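From: Femke Peeters
To: packroom list
Date: 31/03/2019
Subject: Re: crate carts and the yellow line

Souad Lamrani wrote:
> Two questions before we reorder. Are the blue crates staying on
> the stainless carts, or moving to the Skotari dollies? And do the
> casters need replacing again? We did a set in January.

Crates stay on the carts. The dolly deck is 5 mm too narrow for two crates side by side, and the rims catch when one is lifted out. Ewan measured it twice.

Casters: the mounting plates are fine. Replace wheels only, gray, non-marking. The black ones from Crichton left streaks on the epoxy that took a full shift to scrub off. Load limit stays at 75 kg per wheel.

Parking: carts stand on their own side of the yellow line, swivel casters included. The open side is the walkway and stays clear up to the floor sign. 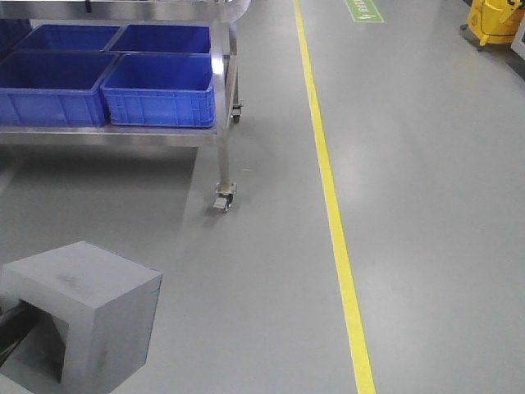
Empty crates go back on the shelf open side up, not nested. Nested ones jam at the rim and we have split 2 prying them apart.

Stock count for the blue size is 1,397, so no crate order this quarter. Gavin, please close the Plirkari quote.

Femke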